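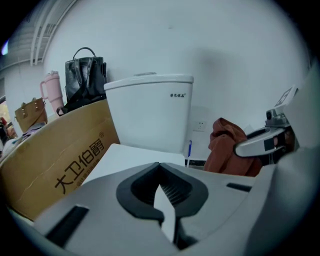 Last updated: March

Bevar opens repair counter for household textiles in Randville

RANDVILLE - Bevar, the textile care company, is opening its first public repair counter in the old post office on Doolan Street in Randville. From this month, residents can bring in curtains, blankets, coats, tablecloths and other things made of cloth, and have them mended for a fixed price that is agreed before the work begins.

The counter will take the kind of work that many tailors in the region no longer accept. This includes torn lining, broken zippers on sleeping bags, worn edges on wool blankets, and holes made by moths. Bevar has done such repairs for hotels and nursing homes since the company was founded, but until now private customers could only reach the workshop through a dry cleaner, who added a fee of their own.

"We were asked the same question again and again by people who met us at the hotels," the company says in a statement. "They wanted to know where they could go with one blanket, and we had no good answer to give them. Now we have an address."

How the service works

Customers come to the counter with the item, which should be clean. A member of the staff looks at the damage together with the customer and explains what can be done. In many cases there is more than one way to make the repair. A hole in a sweater, for example, can be closed with matching yarn so that it is hard to find, or it can be darned in a simpler way that stays visible and costs less. The customer chooses, receives a written price and a ticket, and comes back when the work is ready.

Small repairs start at 14 dollars. For most items the waiting time is one week, and for large curtains and quilts it is two weeks. If the repair opens again within 80 days of normal use, Bevar will do the work a second time without charge.

Leather, fur and carpets are not accepted at the counter. Wedding dresses and costumes can be accepted, but for these an appointment is necessary, and the price is given after the workshop has seen the inside seams.

The sewing itself is done in the company's workshop in Urgate, which is a short drive from Randville. A van goes between the two places every working morning. The workshop has a stock of thread in more than 3000 shades, collected during many years of hotel work, and also a large collection of old buttons, which customers of the counter are welcome to look through. A sample case with the most common button sizes will stay in Randville permanently.

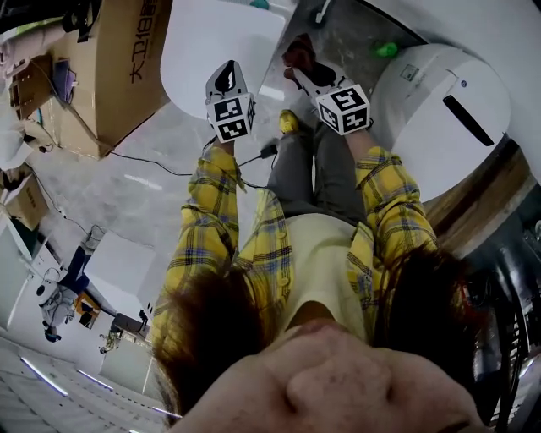

A place to learn as well

Behind the counter there is a second room with a long table and good light from the north side. Bevar will use it for evening classes in basic mending. The first course covers sewing on buttons, shortening trousers, closing a seam by hand and darning a sock. It has four evenings, starts at 6:30 p.m. and costs 30 dollars including needles and thread. Participants are asked to bring one or two things from home that need repair, because it is easier to learn on a piece that one wants to keep.

A second course, for those who already sew a little, is planned for the fall. It will treat zippers, pockets and the repair of knitted cloth. There is also a wish from several local schools to visit with older students, and Bevar is now discussing with them which hours are suitable.

The company has noticed that the interest in mending is growing, but that the knowledge is often missing in the family. Many customers have a sewing machine that was given to them and that stands in a closet. For this reason the classes are planned mostly with hand sewing. Machine work may be added later if enough people ask for it.

The building

The old post office had been empty for a long time before Bevar signed the lease. The high windows toward Doolan Street have been kept, and so has the tile floor in the entrance hall. The original counter could not be saved, as the wood was damaged by water from a broken pipe, but the brass rail that stood in front of it has been cleaned and put back. The new counter was made by a carpentry shop in Urgate and has one low section, so that customers who use a wheelchair can lay their things on it without help.

The entrance from Doolan Street has three steps. A ramp is found at the side door, from the parking lot, and this door is open during the same hours as the main one. The bus from Urgate stops at the corner.

Collection of leftover cloth

At the side door there will also be a box for clean cloth that people do not need anymore. Bevar uses such material for patches and for the classes. Cotton, linen and wool are most useful, also in small pieces. Stretch fabrics, pillows and shoes should not be left in the box. What the workshop is not able to use is given to the animal shelter in Randville, which needs blankets and towels all year - and especially in winter.

Opening hours

The counter is open on weekdays from 9 a.m. to 6 p.m., with a short closing at noon when the van is unloaded. During the first month, customers can have one button sewn on without charge while they wait.

Registration for the evening classes is made at the counter or by telephone. Places are given in the order in which people sign up, and a waiting list will be kept for the next course. Items which are not picked up are stored for six months, and the customer receives two reminders during this time.

About Bevar

Bevar repairs and cares for textiles for hotels, nursing homes, theaters and private households. The company has its office and workshop in Urgate and is owned by its employees. The repair counter in Randville is its first location that is open to the public.

Press contact

Questions from the press can be directed to the Bevar office in Urgate, or left at the counter on Doolan Street in Randville. Visits to the workshop are possible in the afternoon and should be arranged with the office in advance.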